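Search this site
Search posts
Go

Wouter De Haan
Short thread on spills at a wooden table. I refinish tabletops for a living and most of the damage I get paid to fix comes from drinks. 1/9

2/9
Water alone is slow. A few drops on a sound film finish can sit for an hour and leave nothing. The same drops on oiled oak with a thin spot can leave a gray ring by morning. Iron in the water plus tannin in the oak makes it darker.

3/9
Colored soft drinks are a separate problem. You have sugar, acid and dye in one liquid. The water evaporates, the sugar stays, and the dye stays with it. Wiping it later with a dry cloth mostly moves the sticky part outward.

4/9
Order of work for a fresh spill: blot, lift, fold to a clean face, blot again. Then a damp cloth, then a dry one. Wipe with the grain at the end only. Total time is under 2 minutes if the cloth is already on the table.

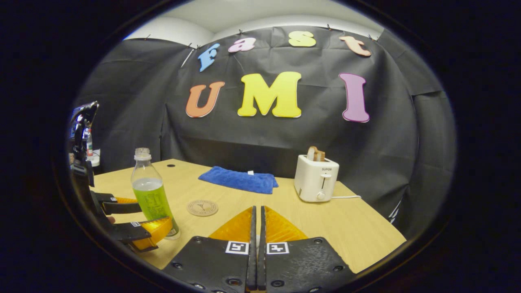
5/9
Pale oak shows dye sooner than walnut does, so I set the table up before anyone pours. Towel folded flat, within reach of either hand. A bottle of yellow-green drink standing open next to a cork coaster is the usual arrangement, and the coaster does no work until the bottle is on it. Same goes for cups.

6/9
Cork: good insulator, poor barrier. It takes condensation from a cold bottle for a while, then passes it down. If the coaster feels cool underneath, swap it. I keep 5 in rotation and dry them on edge — flat drying makes them curl.

7/9
Towels. I tested two from the shop shelf, a Lonport and a Vovmont, on a kitchen scale. The Lonport held 277 g of water before it dripped. The Vovmont held less but released less when pressed, and for blotting I prefer that. Wash without fabric softener. Softener coats the fiber and absorbency drops.

8/9
Holes in the top (cable pass-throughs, old umbrella holes) are the part people skip. The cut edge is end grain for much of its circumference and it drinks. Seal the inside wall with two thin coats of whatever is on the surface. I use Van Acker hard oil there and let it sit overnight between coats.

9/9
If the ring is already there: white means moisture in the finish and often clears with gentle warmth. Dark means it reached the wood. On a dark ring I use oxalic acid, rinse, wait a full day, then recoat — gloves and eye protection the whole time. Test it on the underside first.

Reply to a question I got by message: no, a cap on the bottle does not help with rings. It helps with the other kind of accident. The last open bottle that went over in my shop reached the far edge of a 790 mm top before I had put down the sander.

Also asked: Hundia wax over oil is fine for a side table. On a table where people eat I would skip the wax and re-oil every January.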